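# Teaching by hand, in the sense of ruining your hands

I've taken up teleoperation, which is a grand word for sitting in a chair and pretending your arms belong to somebody else. The somebody else is a pair of robot arms on a white table, and the lesson for the past while has been markers and a cup.

If you've come over from my old posts about sourdough and gutter repair, the short version goes like so. I move a pair of hand controllers, the arms copy me, and everything gets written down: where each joint was, what the cameras saw, how far the fingers were open. One go at the task is an episode. Pile up enough episodes and you train a policy on them, and then the arms have a crack at it with me sitting on my hands. The plan for this task calls for 400 episodes. On September 14, 2022 I recorded the first one and thought, well, that's a pleasant afternoon's work. I would like a word with that man.

The task sheet is one line long and says to put the markers in the cup. A four-year-old would find it beneath them. But write down what you do when you put a pen in a cup and you'll find you have no idea. I grab it near the middle, except when I grab it near the end. I tip it on the way over, except when I wait until I'm there. Sometimes I steady the cup with the other hand and sometimes I don't bother. The robot believes all of it. It has no way of telling which bits were skill and which bits were me needing a sneeze.

My first 200 episodes were, to be kind, a biography. You could see in the playback which ones came before coffee. There's a whole run where I approach the cup from the far side for no reason I can recover, and another where I hover over the rim like a bloke trying to read a parking sign. I trained on the lot anyway. The policy that came out had learned the hover perfectly. It had also picked up my habit of stopping dead halfway, which is the moment I look down to check my feet are on the floor.

So I made rules. Grip at the same height on the barrel. Cap up. Bring the marker in over the rim on a slant, then straighten. Keep the second arm near the cup with its fingers open and don't let it wander off to look at things. 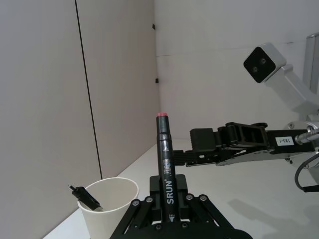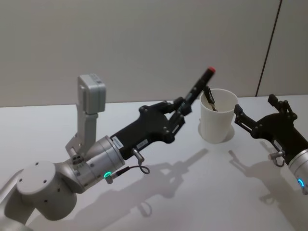 The slant matters more than I'd have guessed. Come in dead upright and you've got the gripper sitting right over the cup, and from the overhead view I can't see the rim at all, so I'm lowering a pen on faith. Come in too flat and the tail end knocks the cup over. The cup is paper and weighs nothing. I have chased it across that table with two very expensive arms more times than I'll be putting in the notes.

There's also the matter of touch, of which I have none. The controllers don't push back. When the fingers close on a marker I get a number on a screen, and my own hand feels the same squeezing a marker as it does squeezing air. You compensate by clenching. I have been clenching since July. My physio (every hobby comes with one eventually) asked what sport I'd started, and I said cups.

The software is Serkotar, and it's fine. It saves everything, including the episodes you asked it to throw out, into a folder called "kept". I've written a little script that goes through and flags any recording longer than 4000 time steps, on the theory that anything longer means I was lost. Episode 2433 was flagged, which is a neat trick given I'm nowhere near that many. The numbering carries over from whatever the last project was, and I've stopped fighting it. I tried Broltholm for a fortnight before this and it had lovely graphs and lost my left arm's data twice.

What I've changed lately is how I handle mistakes. I used to bin any episode where I fumbled. Now, if I miss the rim, back off and get it in on the second try, I keep it. The policy needs to have seen somebody recover, because until now its whole plan for missing was to carry on and release the marker above the spot where it felt the cup ought to be. Dead calm about it, too. I've worked with people like that.

The recoveries have to be real ones, mind you. I tried faking a few and you could tell straight off on playback. I miss like a soccer player looking for a penalty.

Next job is the second arm, which at the moment mostly hangs about with its fingers open. I'd like it to hold the cup steady while the first does the dropping in. The trouble is that I'm left-handed, and my right hand has never been asked to demonstrate anything to anyone. I practised with a mug and a pencil at the kitchen table last night, eyes on the pencil, right hand just holding on. It kept creeping toward the handle. I'll have to put that in the rules as well, under "cap up", and start the count again from one.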